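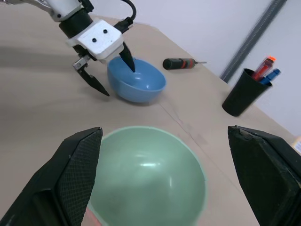

I came to soup late. My mother made it every week of my childhood and I'd have swapped the whole pot for a grilled cheese, so when I moved into my own place at twenty-four I was determined never to own a ladle. Then I got a bad cold, my upstairs neighbor Shamim Farooqui knocked on the door with a jar of red lentil something, and that was the end of that!

I'm 46 now and I make soup every Saturday, even in June, even when the kitchen is so warm the butter slumps in its dish. My kids complain about the June soups. They eat them anyway (standing up, mostly, with the fridge door open).

Shamim's lentil soup is still the one I make most. She never wrote it down for me, so I learned it by leaning on her counter and getting in the way. Onions first, and for much longer than you think. I used to give them five minutes and move on. She gave them most of a radio show. Then cumin, then the lentils, then water from the kettle, and she'd turn the flame down so low I kept bending over to check that it was still lit. Lemon goes in at the end, more than seems polite.

For years I thought stock was what separated real cooks from people like me. I bought the good cartons, I saved chicken bones in bags until the freezer wouldn't close. Then I took a class at Betancur, the little cooking school over the hardware store, and the teacher, Noman Hashmi, had us make the same bean soup twice, once with stock and once with plain water. I picked the water one. So did my friend Dana, who is fussy about everything. The beans tasted like beans, and the carrots tasted like somebody had turned them up. I still make stock when there's a chicken to use up, but I don't fret about it anymore.

What I do fret about is salt. I salt the onions, I salt again when the liquid goes in, and then I make myself wait until the pot has been off the heat for a bit before I decide anything. I've wrecked more soup in the last two minutes than in all the hours before.

Leftovers are half the point, so I make far too much. Monday's lunch is the same soup but thicker. By Tuesday I'm loosening it with water and throwing in a handful of rice or whatever greens are going limp – and I'd happily argue that Tuesday's bowl is the best of the lot. My husband says that's the cheese rind talking. He may be right, there's usually one in there somewhere, and whoever finds it has to wash the pot.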